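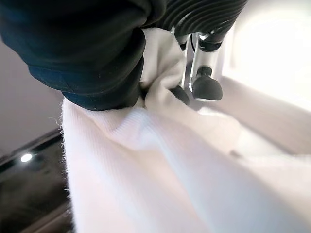
Dark blue and white fabrics with a gripper.

Sleep and adolescent anxiety: an interview with Dr Tamara Husar

The Kelmont Centre for Youth Mental Health has published the first findings of its school-based sleep program, which followed students in years 8 to 10 across the Birnumbridge district. Dr Tamara Husar, a clinical psychologist and the program's lead investigator, spoke with the Centre's communications office on July 1, 2024 about the results and their limits.

The program enrolled 780 students, of whom 500 completed both the baseline and follow-up questionnaires. Participants recorded their bedtimes and waking times for two weeks in each school term and completed a standard self-report measure of anxiety symptoms. Dr Husar described the rate of completion as reasonable for a study of this kind, although she cautioned that it affects how the findings should be read.

"Students who were already missing a good deal of school were the hardest to keep in the study," she said. "We would expect some of them to be among the most anxious. Our figures probably understate the difficulty in that group, and we have said so in the report."

The principal finding concerns regularity. Students whose bedtimes varied widely between school nights and weekends reported more anxiety symptoms at follow-up than those who kept similar hours throughout the week, and the association remained after total hours of sleep were taken into account. Dr Husar said that the research team had anticipated a link with short sleep and had paid less attention to timing when the program was designed.

"The literature on duration is well established, and we planned our analysis around it. Variability was a secondary measure. When the analysis came back we checked the coding twice before we discussed it with anyone outside the team."

Asked whether irregular sleep could be said to cause anxiety, Dr Husar was firm that the present data do not permit that conclusion. Worry may delay sleep, late nights may worsen worry, and both may follow from circumstances at home. The study did not collect information on household income or parental shift work, an omission she regards as its main weakness. Both will be included in the next round.

Florin Nistor, who coordinates the Centre's work with schools, joined the conversation to speak about the practical side of the program. Mr Nistor spent much of the first year visiting staff at Plundska Secondary College, where the questionnaires were trialled. He reported that teachers had been supportive but wary of further demands on class time.

"A wellbeing coordinator told me she could give us 40 minutes a term and no more," Mr Nistor said. "We rewrote the session to fit. The original version had a long segment on the biology of the body clock, and the students were polite about it. We kept one diagram."

The shortened session asks students to choose a waking time that they can hold to within an hour on every day of the week, weekends included. Bedtime is left to the student and family. According to Mr Nistor, parents have been more receptive to this approach than to earlier advice on screens, which many households had already tried and abandoned.

Dr Husar noted that the Centre does not recommend the session as a treatment. Students with persistent anxiety, panic or low mood are directed to their general practitioner or to the school counsellor, and each participating school has a named contact at the Centre for urgent concerns.

"A sleep diary is a modest tool," she said. "It can give a young person and a clinician something concrete to talk about - and that has value - but it should not delay a referral."

A second phase will begin in October with the addition of schools in Wannasri, where students travel considerably further to class. Mr Nistor expects that early bus departures will complicate the advice on waking times, and local staff have been asked to review the materials before they are distributed. Wrist-worn activity monitors will be offered to a smaller group so that diary entries can be compared with recorded rest.

Schools wishing to take part may contact the Centre's education office. A plain-language summary of the findings is available to families on request.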